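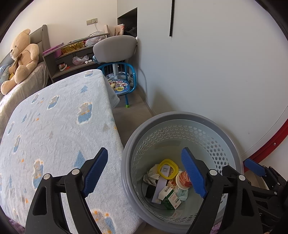

A lavandaria comunitária da Rua do Poço volta a abrir em maio, depois de 18 dias de obras na canalização. As máquinas antigas foram retiradas e os escoamentos refeitos até à caixa da rua. Quem tem em casa um cesto redondo cinzento, com forro claro furado, pode trazê-lo tal como está, porque as novas prateleiras de entrega aceitam qualquer formato. Os sacos de plástico fechados continuam a não ser aceites. A roupa fica horas ali dentro e ganha cheiro antes de chegar à máquina.

14 abr 2019 - Texto de Meriem Benjelloun

Início | Notícias | Bairro | Agenda | Contactos

O orçamento inicial não contava com o tubo de esgoto, que estava partido debaixo do corredor. A reparação custou 900 euros e foi paga com o saldo da festa de verão. Magdy Salem, que acompanhou a obra pela associação, explicou na última reunião que o resto do dinheiro fica reservado para a pintura da fachada. A pintura só avança quando houver autorização da câmara para montar o andaime no passeio.

A lavandaria passa a ter oito máquinas de lavar e dois secadores. Os secadores são mais lentos do que os anteriores, mas gastam menos. Para lençóis e toalhas convém escolher o programa longo. As peças de lã não devem ir ao secador. No ano passado houve três reclamações por camisolas encolhidas, e a associação não paga roupa estragada por escolha errada do programa. Os programas estão afixados em português, francês e árabe. A tradução é de Salma El-Sayed.

As marcações fazem-se no caderno da entrada, com nome, andar e hora. Cada casa tem direito a duas lavagens por semana - as famílias com bebés ou com pessoas acamadas podem pedir mais uma. O pedido é feito por escrito a Mohcine Zaki e não precisa de atestado. Quem não aparecer até um quarto de hora depois da hora marcada perde a vez.

O detergente continua a ser trazido por cada um. Chegou a falar-se de uma compra em conjunto à Zillodov, mas o preço por litro ficava acima do praticado no mercado da praça. O assunto volta à próxima reunião se houver outra proposta.

Falta resolver a questão do estendal do pátio. Os moradores do rés do chão queixam-se de que a roupa tapa a luz da cozinha durante a tarde. Ayman Bouzid propôs passar as cordas para o muro do fundo, onde bate sol até mais tarde. É preciso furar o muro, e o proprietário do terreno vizinho ainda não respondeu à carta. Até lá, pede-se que as peças grandes sejam estendidas só de manhã.

As chaves antigas deixam de servir. As novas levantam-se na sede, mediante entrega da velha. Quem a perdeu paga a cópia.

Boletim do Bairro do Poço | Contacto: na sede da associação, ao fim da tarde | © 2019 Associação de Moradores | Voltar ao topo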